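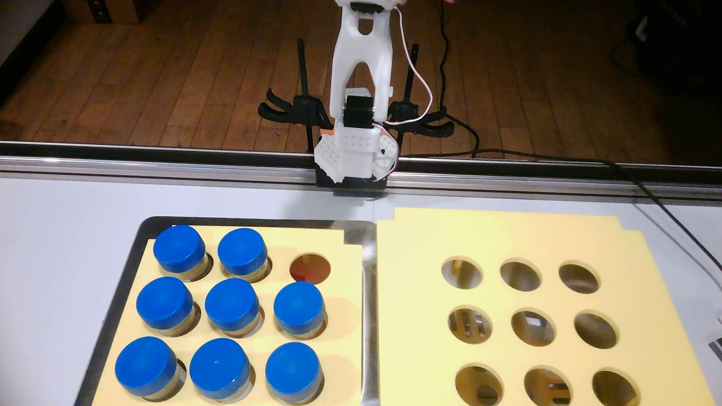

問 ガラス瓶を仕切りに入れるとき、穴は瓶の径ちょうどに合わせるべきか。

答 胴の最大径よりわずかに小さくする。やわらかいフォームなら縁が瓶を軽く押さえ、抜き差しのときも手に無理がかからない。硬い材料の場合は逆に少し大きくする。

包装と小分けの基礎 第六回配布資料
瓶と、瓶を立てておく穴について
2023年11月7日
担当 Leonilde Torres

前回の続きから。外箱の話は終わったことにする。終わっていない人は前回の資料の後半を読むこと。今日は箱の中身、つまり瓶を瓶どうしでぶつけないための、穴のあいた黄色っぽいあれの話である。正式には中仕切りとか内装緩衝材とか言うが、現場では「スポンジ」で通る。スポンジではない。試験では「スポンジ」と書いたら減点する。口頭では私もたまに言う。

一 仕切りの役目

仕切りには三つも四つも役目があるように教科書には書いてあるが、この授業で扱うのは二つだけにする。瓶と瓶を離しておくことと、瓶の置き場所を決めることである。

離しておく方は説明がいらないと思う。ガラスはガラスにぶつかると割れる。割れなくても、肩に細い傷が入って、次に熱いものを詰めたときにきれいに二つになる。私は一度これを自宅の台所で確認した。ジャムだった。床の目地に入ったジャムについては、この授業の範囲外とする。

場所を決める方は軽く見られている。三行三列の仕切りは、九本入りの入れ物であると同時に、番地のついた棚でもある。左上、中上、右上、と言えば電話でも通じる。穴が一つ空いていれば、一本足りないことは遠くからでもわかる。袋に九本入れた場合、それは持ち上げて、のぞき込んで、一本ずつ出してみるまでわからない。

冒頭の写真では、左のトレイに青い蓋の瓶が入り、奥の列の右端だけ穴が空いている。右のフォームは九つとも空である。一枚見るだけでここまで書ける。これが番地の効用で、同じ本数を机にばらばらに立てたら、私はまず数え直すところから始める。

二 材料

この科目の実習で使う候補は次のとおり。

発泡ポリエチレン。軽い。水を吸いにくい。切り口がざらつくことがある。値段はまあまあ。
発泡ウレタン。やわらかく、よく沈む。日に当てるとくたびれて、粉になる。粉は瓶の蓋の溝に入る。
段ボールの組み仕切り。安い。平らにたためる。穴は四角いので、丸い瓶は角が余る。
成形パルプ。卵のあれ。型がいるので少量には向かない。

色で材料を当てようとする学生が毎年いる。淡い黄色だからウレタン、という答案は、黄色いからバナナ、と同じくらいの精度である。指で押して、戻る速さを見て、それでもわからなければ納品書を見る。納品書が一番よくわかる。

Gamudoraの見本帳を教卓に置いておくので、休み時間にさわってよい。前年度、見本帳の硬い方から順に爪の跡がついていったので、今年は指の腹で頼む。

三 穴の寸法の決め方

瓶の胴の最大径を測る。蓋の径ではない。蓋の方が太い瓶もあるので、そのときは蓋が仕切りの上に出るかどうかを先に見る。蓋まで沈む深さにすると、取り出すときに指の入る場所がなくなり、人は仕切りごとひっくり返すようになる。ひっくり返した人を責める前に深さを疑うこと。

深さの目安は瓶の高さの半分から三分の二。背の高い瓶は深めに、ずんぐりした瓶は浅くてよい。200mLの広口瓶なら半分で十分に立つ。

穴と穴の間の壁は、薄くすると本数が入る。薄くしすぎると、入れた瓶に押されて隣の穴が楕円になり、結局そこに入らない。設計図の上では九本入って実物では八本、という仕切りを Lai-ching Tang さんの班が昨年つくり、班の全員が最後の一本を順番に押し込もうとした記録がノートに残っている。読み物としてはよい。

外形の切り欠きについて。角を四角く落としておくと、入れ物から持ち上げるときに指がかかり、向きの目印にもなる。切り欠きを四隅とも同じ形にすると目印としては働かない。向きをそろえたいときは片側だけにする。

四 トレイ

仕切りだけを持ち歩くと、しなる。しなった仕切りの上で瓶は外へ開き、端の列から順に抜けていく。だから縁のあるトレイに落とし込む。金属製のトレイは重いが、底が抜けない。樹脂製は軽いが、角が先に割れる。縁の高さは仕切りと同じか、少し低いくらいが扱いやすい。

仕切りをトレイに入れたときの遊びは小さくする。隙間があると運ぶたびに中でずれ、そのうち誰かが隙間に輪ゴムや付箋を入れはじめる。一か月後には文房具入れになる。

五 蓋と札

ねじ蓋は締めすぎない。側面に縦の溝が入った蓋は滑りにくく、つい力が入る。指先で止まったところから、ほんの少し。翌週に開ける人のことを考える。たいていは自分である。

蓋の色はそろえてもよいし、中身ごとに変えてもよい。やってはいけないのは途中で変えることで、「青は豆、ただし二月からは青は塩」という運用表を私は実際に見た。運用表をつくった本人は転勤していた。

札は蓋ではなく胴に貼る。蓋は入れ替わる。ただし胴に貼ると仕切りに沈んで読めないので、蓋の上にも番地だけ書いておく。二か所に書くのは面倒だという声が毎年出る。面倒である。書くこと。

六 空の仕切りの置き方

瓶を移すときは、移す先の空の仕切りを隣に並べ、向きをそろえてから始める。左上の瓶は左上の穴へ。全部これでよい。途中で電話が鳴っても、どこまで進んだかは穴が覚えている。

よくある失敗は、手近な穴から適当に埋めることである。九本のうちはそれでも困らない。棚一段分になると困りはじめ、Tukachの倉庫見学で見た量になると、困っていることに気づく人もいなくなる。

大きさの違う仕切りに移す場合、見た目がゆったりしていても穴の径が同じとは限らない。一本だけ先に入れてみる。入れて、軽く持ち上げて、仕切りがついてくるならきつい。すとんと底に当たる音がしたら、ゆるい。無音で止まるのがよい。

七 洗浄と保管

フォームは濡れ布巾で拭いて、陰で乾かす。穴の底に粉や豆のかけらが残るので、逆さにして裏を軽くたたく。掃除機は小さい破片まで吸うが、仕切りの方も吸いつくため、片手で押さえておく。食洗機に入れた仕切りの実物は教卓の下にある。見たい人には見せる。元は平らだった。

重ねて保管するときは、瓶を抜いてから重ねる。瓶の入ったトレイの上にもう一枚載せると、下の段の蓋が上の段を支えることになり、蓋はそのために雇われていない。

八 費用の話を少し

実習班の材料費は一班3000円までとする。フォームの板、両面テープ、替え刃を含む。瓶は貸し出すので含まない。割った瓶は含む。穴あけ用の抜き型Drurkanceは教室に一組しかないので、使い終わったら黒板の横の箱に戻す。ポケットに入れたまま帰ると、次の班が缶切りで代用しようとする。

演習

各班で次のことをノートにまとめ、次回持参する。

貸し出した瓶の胴径、高さ、蓋の径。どの高さで測ったかも書く。
三行三列の仕切りの図面。壁の厚みと、切り欠きの位置を入れる。
番地のつけ方。数字でも文字でもよいが、班の外の人に電話で伝わることを隣の班に頼んで確かめる。
空の仕切りへ全部移し、かかった手順を書く。速さは採点しない。

感想欄は設けるが、「意外と奥が深かった」は十分に集まったので、別のことを書いてほしい。

次回は千葉の工場から借りる抜き型の見本を回覧する。指定の副読本は16ページまで読んでくること。カッターを忘れた班には、私の切れない方を貸す。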